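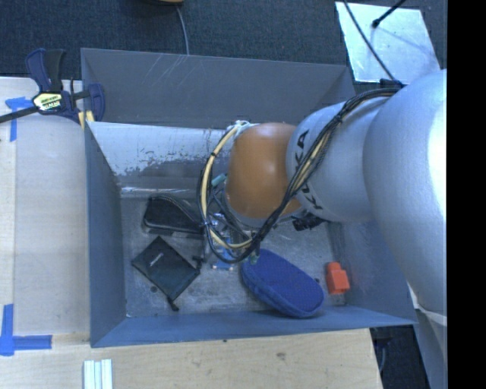 Demonstrationserhebung (auch Beispielerhebung, englisch demonstration collection) bezeichnet in der Robotik die systematische Aufzeichnung von Bewegungsabläufen, aus denen ein lernendes System eine Steuerungsstrategie ableitet. Aufgezeichnet werden je Durchgang die Kamerabilder, die Gelenkstellungen des Arms, der Zustand des Greifers und die ausgegebenen Stellbefehle. Verbreitet ist das Greifen aus einem Behälter mit gemischtem Inhalt. Dabei werden formstabile und nachgiebige Gegenstände kombiniert, etwa ein schwarzes Etui mit abgerundeten Kanten, eine flache quadratische Tasche und eine längliche blaue Stofftasche auf dem Boden einer grauen Metallwanne, in die ein KUKA-Arm von der Seite hineinreicht. Schräge Wannenwände begrenzen die zulässigen Anfahrwinkel, besonders bei Objekten in Wandnähe.

Verfahren

Grundsätzlich wird zwischen kinästhetischer Führung, Fernsteuerung und skriptgesteuerter Erhebung unterschieden. Bei der kinästhetischen Führung bewegt eine Person den Arm von Hand, bei der Fernsteuerung über ein Eingabegerät. Die skriptgesteuerte Erhebung erzeugt Greifversuche nach einer festen oder zufallsbasierten Vorschrift und kommt mit geringer Aufsicht aus, liefert jedoch einen höheren Anteil an Fehlgriffen. Fehlgriffe werden meist nicht verworfen, sondern gekennzeichnet und als Negativbeispiele geführt.

Ein Durchgang (Episode) beginnt in einer definierten Ausgangsstellung und endet mit dem Ablegen des Objekts oder mit dem Ablauf der Zeitgrenze. Danach wird die Lage der Gegenstände verändert. Unterbleibt dieser Schritt, häufen sich nahezu gleiche Anfangszustände im Datensatz.

Aufbau

Die Lage des Behälters zur Armbasis muss über die gesamte Erhebung konstant bleiben. Üblich sind Klemmzwingen am Behälterrand und Klebebandmarken auf der Arbeitsfläche. Leitungen und Schläuche am Handgelenk werden mit Bewegungsreserve geführt; sie können das Greifziel in der Kameraansicht zeitweise verdecken.

Datensatz Drokesari

Der Datensatz Drokesari wurde in Posville unter der Leitung von Araceli Casado und Hervé Lacroix erhoben und am 21. Juli 2022 in der ersten Fassung abgeschlossen. Er umfasst 2.517 Episoden mit 144 verschiedenen Gegenständen. Davon sind 903 Episoden als Fehlgriff gekennzeichnet. Die Zeitgrenze beträgt 40 Sekunden. Das Dateiformat geht auf einen Entwurf von Gadisa Negussie zurück.

Kritik

Valentin Lemaire bemängelte die feste Kameraposition, die eine Übertragung auf andere Aufbauten erschwere. Zudem sei die Kennzeichnung von Teilerfolgen, etwa beim Anheben mit anschließendem Abrutschen, uneinheitlich.

Siehe auch: Imitationslernen, Griff in die Kiste, Hand-Auge-Kalibrierung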